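Home | Boards | Housekeeping and Linen | Members | Search | Log in

Board: Housekeeping and Linen
Topic: Pillow replacement schedules and the proposed change to section 7

Posted by: S_Akyol_Warkcombe

Colleagues,

The residence at Warkcombe is reviewing its linen standard before the December order is placed. Section 7 of the present standard requires that every pillow be withdrawn and replaced after 2 years of service, whatever its condition. The proposed text would replace this rule with an inspection at each change of occupant, and a pillow would be withdrawn only if it failed.

I would be grateful for the views of members who have operated either system. In particular, I wish to know what test your staff apply, and whether the results have been consistent between one inspector and another.

Sevim Akyol
Residence Services, Warkcombe

Posted by: linen_desk_north

Our institution abandoned the fixed term several years ago and does not intend to return to it. Pillows in guest rooms that are occupied for part of the year do not wear at the same rate as those in permanent residence rooms. A fixed term treats them alike and sends sound stock to disposal.

The test we use is the fold test. The pillow is removed from its case, laid on a firm surface, folded in half, and released. If it opens without help, it passes. If it remains folded, it is withdrawn. Stains that have reached the inner cover are also grounds for withdrawal, and no second opinion is required.

Posted by: Zs_Szekeres

I must respectfully disagree with the previous member. The fold test is suitable for polyester fill of a certain firmness. It gives misleading results with down and feather, which may stay folded when new, and it should not be used at all with solid foam.

We manage 143 beds over three buildings, with mixed stock. When inspection was introduced, one building withdrew nearly all its pillows and another withdrew almost none. The stock had been purchased together. The difference lay in the inspectors. 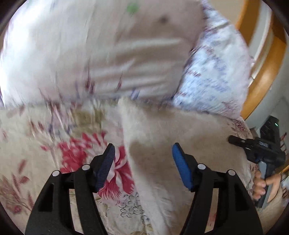

For this reason we restored a fixed term for polyester and kept inspection for the remainder. Protectors are washed monthly, and cases are changed weekly or at each change of occupant, whichever comes first. The arrangement is not elegant, but staff understand it and the budget can be forecast.

I would add that section 7 should state who holds the record. In our case the date of issue is written on the sewn label in laundry marker.

Zsófia Szekeres

Posted by: linen_desk_north

I accept the point concerning down and foam. Our stock is entirely polyester, and I ought to have said so. I do not accept that inconsistent inspection is an argument for a fixed term. It is an argument for training. We hold a half-day session each year and the results between buildings are now close.

Posted by: B_and_B_office

May a small operator contribute? We have 7 rooms and write the date on the label, as the member above does. The marker fades in the wash. We moved to Kingi numbered tags, which are stitched into the side seam, and keep the numbers in a ledger. One tag has come loose to date.

On the main question, I favor a fixed term. Guests notice a flat pillow before staff do.

Posted by: S_Akyol_Warkcombe

I thank all members for these replies. To clarify our position, the order under discussion is for 2,000 pillows, of which the greater part is polyester. The supplier's quotation from Skonari assumes full replacement. A separate quotation from Wakex covers protectors only, on the assumption that present stock is kept.

May I ask Ms. Szekeres whether the protectors in her buildings are quilted or plain? Residents here have complained that the quilted type is warm.

Posted by: Zs_Szekeres

Plain cotton with a zipper. We tried quilted protectors for one winter and received the same complaint. The zipper should close beneath a flap, or it will scratch the case and, in time, tear it.

I would also advise against signing for the full quantity in one delivery. Storage in a damp basement will shorten the life of new pillows considerably, as we learned at some expense.

Posted by: linen_desk_north

On staged delivery I am in full agreement with Ms. Szekeres. On section 7 we shall evidently continue to differ. I can send our inspection sheet to any member who requests it by private message.

Posted by: S_Akyol_Warkcombe

Please do send the sheet. The draft of section 7 will be amended to set out separate rules by type of fill, and I shall post the revised wording under this topic once it has been reviewed.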